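Jarus Observer Kit
Clesbridge Right to Protest Network — equipment for groups

Updated February 2023. Shoulder bag, packed, for legal observers at marches, vigils, pickets and static demos. Sold singly or lent out. £35 to buy, nothing to borrow.

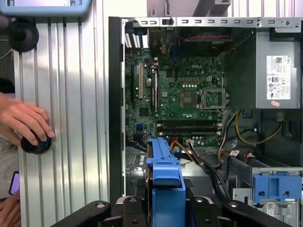
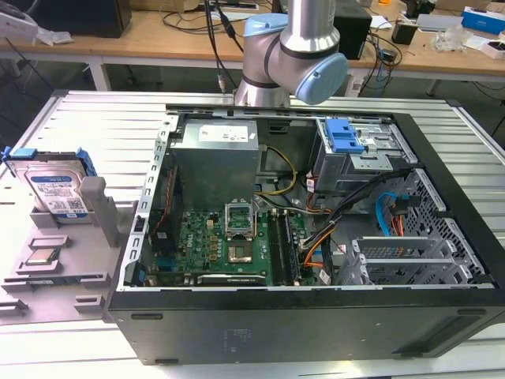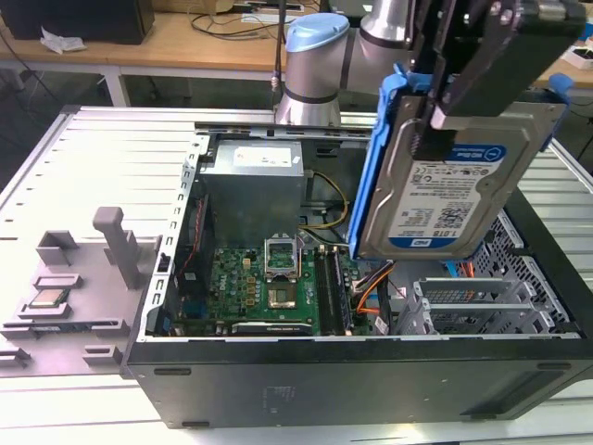

Do I need to be a lawyer to use the kit?
Anyone who has done an observer training can use it, ours or another group's. Most of our observers are not lawyers. You watch, you write down what the police do and when, you hand out cards. You don't give legal advice beyond what's on the card, and you don't speak for the organisers.

What's in it

Shoulder bag, black, one big pocket and one small. Strap is adjustable, comes very long so shorten it before you set off.
Orange tabard, LEGAL OBSERVER front and back. One size, goes over a winter coat.
Two notebooks, numbered pages, stitched not spiral. Please don't tear pages out, it causes problems if the notes are ever used in court.
Three biros and a pencil. Pencil is for rain.
Pack of 300 bust cards in English. Other languages further down.
Incident forms, pad of 18.
Permanent marker, for solicitor's number on arm.
Clipboard with rain cover.
Foil blanket.
Laminated sheet: what to write down when someone is arrested.

Not in the kit: phone, camera, first aid stuff. Street medics do first aid and they do it better. Bring your own water and something to eat, kettles go on a long time.

Tabard — please read

It is not armour. It doesn't give you any special status in law and officers aren't obliged to treat you differently. Some forces do recognise it, some officers have never seen one. If you're told to move, note the time, the words used and the shoulder number, and decide from there.

Don't wear it if you are taking part. No chanting, no placards, no holding the end of a banner for a minute while somone does their laces. Take it off first.

Bust cards

Wallet size, two sides. Front has the five things to remember: no comment, no duty solicitor, no caution, you don't have to give details under stop and search, ask what power. Back has a space for the solicitor's number. We leave it blank on purpose as groups use different firms. Fill in before the day, there's always a queue for the pen otherwise.

Cards come in English, French, Arabic, Vietnamese and Polish. French checked by Ysaline Boyer, Vietnamese by Đức Phan, many thanks to both. Arabic has been reprinted, if yours is the old green one please bin it, the line about fingerprints was wrong.

The cards are for England and Wales only. Do not take them to Scotland, the rules on arrest are different and ours will mislead people. Ask a Scottish group for theirs.

Notebooks and forms afterwards

Notes stay with you until the debrief, then go to your group's legal back office. Keep them somewhere locked. Don't photograph pages and put them in a group chat. Names of arrested people go on the form and nowhere else — not on social media, not in the thank-you email.

If you saw an arrest, write it up the same day even if you're tired. Especially if you're tired.

Tanguy bag

Same contents, in a bigger rucksack, meant for the person co-ordinating observers. Adds a map case, spare tabards and a police station arrivals log. Loan only at the moment. We have very few so ask early for anything in a big city.

Zirnon pouch

Waist pouch with cards, one notebook, biro and marker. No tabard. For stewards and anyone who wants cards to hand round without observing. Free to groups, just pay the post.

Borrowing

Email with the date, the town, how many observers and where to post to. We send second class unless you tell us it's urgent. Bring it back or post it back within the month. Unused cards you can keep. Replace the biros if you can, we never see those again.

We don't ask what the protest is about. We do ask that at least one person carrying a kit has been trained.

Tabards come back washed please, 30 degrees, no tumble dryer as the lettering lifts.

Buying

£35 each, post included in the UK. Payment by bank transfer or cheque, card payments not working just now. Invoices for union branches and student unions no problem, put your order number in the email or it will get lost.

774 kits sent out so far, bought and lent together.

Stock

Jarus kit: in stock
Tanguy bag: two out on loan, ask
Zirnon pouch: waiting on zips
Card refills, English: in stock
Card refills, Polish: at the printers
Tabards on their own: out of stock, more comming when the supplier answers

Trainings are listed on the events page. Online ones fill up first.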